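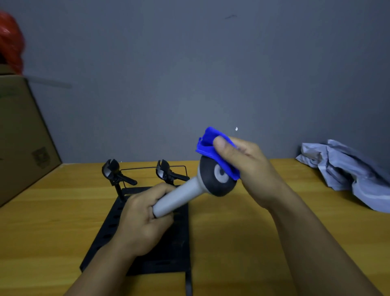 組立式直流安定化電源 Nalten 1026
製造・販売:Gestcombe 電子機器部

製品一覧 > 電源装置 > 組立キット > Nalten 1026

製品概要

Nalten 1026は、電子工作、学校実習および小規模な試作業務を対象とした、リニア方式の可変直流安定化電源です。部品と加工済みの筐体、組立説明書を一式としたキットとして販売しています。出力電圧はゼロから最大22Vまで連続して設定でき、出力電流は最大500mAの範囲で制限値を任意に定めることができます。

本製品は、オペアンプを用いたアナログ回路、センサー回路、小型マイコン基板など、比較的消費電流の小さい回路への給電を主な用途としています。スイッチング方式の電源と比べて出力に含まれる高周波雑音が少なく、微小信号を扱う増幅回路や受信回路の評価にも適しています。モーター、大型の照明器具、パワーアンプの終段など、大きな電流を必要とする負荷には対応しておりませんので、用途をご確認のうえお申し込みください。

回路設計は当社電子機器部のAyuba Dankwaが担当しました。入手の難しい専用集積回路を使わず、汎用の差動増幅器と基準電圧素子、直列制御トランジスタによって構成しています。回路図は全面公開とし、各部の動作を組立説明書の中で解説しています。

主な特長

定電圧・定電流の自動切替
負荷が設定した電流値に達すると、定電圧動作から定電流動作へ自動的に移行します。移行時には前面の表示灯が緑から橙に変わります。試作回路に配線の誤りがあった場合にも、過大な電流が流れることを抑え、部品の損傷を軽減します。

粗調整と微調整の二つのつまみ
電圧設定には、粗調整と微調整の独立した可変抵抗器を備えています。基準電圧に近い値を細かく合わせる必要のある測定では、粗調整で目的の値の付近に設定した後、微調整で合わせてください。電流設定のつまみは一つです。

出力開閉スイッチ
電源スイッチとは別に、出力のみを開閉するスイッチを設けました。出力を切った状態で電圧と電流制限値を設定し、確認後に負荷へ接続することができます。電源投入時の出力は、スイッチの位置にかかわらず、内部回路が安定するまで遮断されます。

浮動出力
出力端子は保護接地から絶縁されています。正極または負極のいずれを基準とすることも可能であり、同一製品を二台直列に接続して正負両電源として使用できます。直列接続の方法は、組立説明書の付録をご参照ください。三台以上の直列接続および並列接続は行わないでください。

作業机に収まる筐体
筐体幅は106mmとし、測定器の横に並べて設置しても作業面を大きく占有しない寸法としました。筐体は鋼板製で、上面と底面に通気孔があります。放熱器は背面に取り付ける構造です。

仕様

型番:Nalten 1026
形式:リニア方式可変直流安定化電源(組立キット)
出力電圧:0〜22V 連続可変
出力電流:最大500mA
動作モード:定電圧、定電流(自動切替)
出力数:一系統
出力形式:浮動出力
電圧設定:粗調整、微調整
電流設定:一回転形可変抵抗器
表示:電圧・電流切替式デジタル表示、動作モード表示灯、電源表示灯
保護機能:過電流制限、放熱器過熱時の出力遮断、逆電圧保護ダイオード
冷却方式:自然空冷
筐体幅:106mm
筐体材質:鋼板(塗装仕上げ)
入力:交流、接地極付き電源コード使用
使用場所:屋内

入力電圧は仕向地ごとに変圧器の巻線が異なります。ご注文の際に、ご使用になる地域を必ずご指定ください。出荷後の変圧器の交換は有償となります。

構成品

主基板(部品未実装)
表示基板(実装および調整済み)
抵抗器、コンデンサ、半導体素子一式(工程別に分包)
電源変圧器
放熱器および絶縁シート
可変抵抗器、スイッチ、つまみ
出力端子(赤、黒、緑)
加工済み筐体、ゴム脚、ねじ類
配線材および熱収縮チューブ
接地極付き電源コード
管形ヒューズ(予備を含む)
組立説明書、回路図、部品表

はんだ、はんだごて、工具類および測定器は付属しておりません。出力コードは別売です。

組立に必要なもの

温度調節機能のあるはんだごて
電子工作用糸はんだ
ニッパー、ラジオペンチ、プラスドライバー
絶縁被覆の剥離工具
デジタルマルチメーター
熱収縮チューブ用の加熱器具
調整用の負荷抵抗(別売の調整セットに含まれます)

オシロスコープは必須ではありませんが、出力の雑音や負荷変動時の応答を確認される場合にはご用意ください。確認すべき波形の例は説明書の調整の章に掲載しています。

組立の流れ

組立は、主基板の部品実装、基板単体の確認、筐体への組込み、配線、調整の順に進めます。各工程の末尾に確認欄がありますので、すべての項目を確認してから次の工程へお進みください。

主基板の部品は、背の低いものから順に取り付けます。ダイオード、電解コンデンサ、トランジスタには極性または向きがあり、基板上の表示と部品表の図を照合する必要があります。基準電圧素子は熱の影響を受けやすいため、はんだ付けの時間を短くし、隣接する端子を続けて加熱しないでください。

直列制御トランジスタは、絶縁シートを介して放熱器に取り付けます。取付け後、トランジスタの金属部と放熱器の間が導通していないことをマルチメーターで確認してください。導通がある場合は、ねじ用の絶縁ブッシュの入れ忘れ、または絶縁シートの破れが考えられます。この状態のまま通電すると、浮動出力の絶縁が失われます。

一次側の配線は、変圧器、電源スイッチ、ヒューズホルダー、接地端子を対象とします。露出する接続部にはすべて熱収縮チューブをかぶせ、接地線は筐体の指定箇所に歯付き座金を用いて固定します。一次側の配線については、電気の取扱いに関する知識をお持ちの方が作業し、または点検してください。学校実習でのご使用に際しては、一次側を配線済みとした筐体もご用意しています。

調整は、無負荷での出力電圧、最大電圧、電流制限値、表示値の順に行います。半固定抵抗器は四箇所あり、互いの影響が少なくなるよう回路を構成していますが、最後に出力電圧をもう一度ご確認ください。

使用上の注意

本体上面の通気孔をふさがないでください。低い出力電圧で大きな電流を取り出す場合、直列制御トランジスタでの損失が最も大きくなり、背面の放熱器が高温になります。背面と壁面の間には十分な空間を確保し、使用中および使用直後は放熱器に触れないでください。

放熱器の温度が規定値を超えると、保護回路が出力を遮断します。温度が下がっても出力は自動的に復帰しません。出力開閉スイッチをいったん切り、負荷の状態を確認してから再度入れてください。

蓄電池の充電に使用する場合は、充電終了電圧と電流を電池の仕様に従って設定し、充電中は本機の電源を切らないでください。本機の逆電圧保護ダイオードは、極性を誤って接続した蓄電池からの大電流に対して保護するものではありません。

ヒューズを交換する際は、電源コードを抜き、指定の定格および種別のものを使用してください。交換後すぐに再び溶断する場合は使用を中止し、サービス窓口までご連絡ください。

人体に接続する機器、医療機器、および故障が人命または財産に重大な影響を及ぼす設備には使用できません。

別売品

出力コードセット
ワニ口クリップ付きおよびバナナプラグ付きの二種類があります。

調整セット
調整工程で使用する負荷抵抗と接続端子を小型の台に取り付けたものです。組立済みで供給します。複数のキットを同時に製作される場合も一組で対応できます。

Zakaria 積重ね枠
本機を上下二段に設置するための枠です。通気のための間隔を保ち、正負両電源として使用する際の配線を前面でまとめることができます。初期生産分の筐体には取付穴がないため、銘板に記載の製造記号をご確認のうえご注文ください。

一次側配線済み筐体
教育機関向けの仕様です。標準筐体との差額でお求めいただけます。絶縁試験の記録票が付属します。

保守部品
基板、半導体素子、可変抵抗器、表示基板、変圧器を単品で供給しています。部品番号は部品表の右欄に記載しています。

教育機関でのご利用について

Nalten 1026は、帰還増幅、基準電圧、放熱設計、保護回路といった項目を一つの装置の中で学習できるよう構成しています。授業用資料として、各段の動作点を記入するための回路図、測定記録用紙、指導者用の解説書を用意しています。資料は、教育機関からのお申し出によりお送りします。

実習で使用される場合は、基板製作と調整を別の授業に分けて計画されることを推奨します。基板単体での確認は、別の安定化電源から低い電圧を供給して行うことができ、一次側に触れることなく誤配線を発見できます。解説書には、起こりやすい実装の誤りと、その際に各測定点に現れる電圧を表にまとめています。

新年度用の一括注文は、毎年2月末までにお申し込みいただいた分について、年度初めの授業に間に合うよう出荷を調整いたします。分割納入、指定伝票の使用、校名ごとの個別梱包にも対応いたします。

組立代行および点検サービス

組立済みでの納入をご希望のお客様には、Liltbridgeサービスセンターにて組立代行を承ります。代行品には出力電圧、電流制限値、表示誤差および絶縁抵抗の測定結果を記載した成績書を添付します。

お客様が組み立てた製品の点検および調整も承ります。ご依頼の際は、症状、負荷の種類、組立説明書の確認欄の写しを添えてください。回路の変更を加えている場合は、変更箇所を図に示してください。著しい改造がある場合、または一次側の配線が説明書と異なり安全を確保できない場合には、点検をお断りし、未通電のまま返送することがあります。

点検後に部品交換が必要と判断したときは、作業に先立って見積書をお送りします。お客様の承諾なく有償の修理を行うことはありません。

保証

キットの構成品に不足または製造上の不良があった場合は、該当部品を無償でお送りします。開封後、部品表と照合し、不足があれば組立を始める前にご連絡ください。

はんだ付け時の過熱、極性の誤り、指定外の部品の使用による損傷は保証の対象となりません。組立代行品については、成績書に記載の条件で使用された場合に限り、製品全体を保証の対象とします。保証期間および詳細な条件は、同梱の保証書に記載しています。

よくあるお問い合わせ

出力電流を増やす改造はできますか。
変圧器、整流部、放熱器のいずれも500mAを前提として選定しています。電流検出抵抗のみを変更すると、各部が定格を超えるおそれがあります。改造に関するご相談はお受けしておりません。

表示値と手持ちのマルチメーターの値が一致しません。
表示基板の基準は出荷時に調整済みですが、筐体への組込み後に表示の半固定抵抗器を合わせる工程があります。組立説明書の調整の章に従い、出力端子で直接測定してください。長い出力コードの先端で測定した場合、負荷電流による電圧降下が加わります。

電流制限を最小にしても出力が完全には止まりません。
電流設定の最小位置でも、表示回路および補償回路の働きにより、わずかな電流が流れることがあります。出力を切る際は出力開閉スイッチをご使用ください。

旧型の基板を新しい筐体に取り付けられますか。
取付穴の位置は共通です。ただし表示基板への接続コネクターの形状が変更されているため、変換用の配線が必要です。保守部品としてお求めください。

鉛フリーはんだで組み立てられますか。
可能です。基板の表面処理は鉛フリーはんだに対応しています。こて先の温度については、説明書の該当欄をご参照ください。

ご注文およびお問い合わせ

ご注文は、Gestcombe製品注文書に型番、数量、ご使用地域、別売品の有無をご記入のうえ、電子機器部までお送りください。公費でのご購入に必要な見積書、納品書、請求書の様式についても、あわせてお申し出ください。

技術的なお問い合わせには、製造記号と、可能であれば各測定点の電圧をお書き添えください。測定点の位置は回路図および主基板上に番号で示しています。

仕様および外観は、改良のため予告なく変更することがあります。回路に変更があった場合は、組立説明書の改訂欄に内容を記載します。

関連製品
固定出力電源基板
電子負荷キット
分圧器および基準電圧ユニット
実習用配線基板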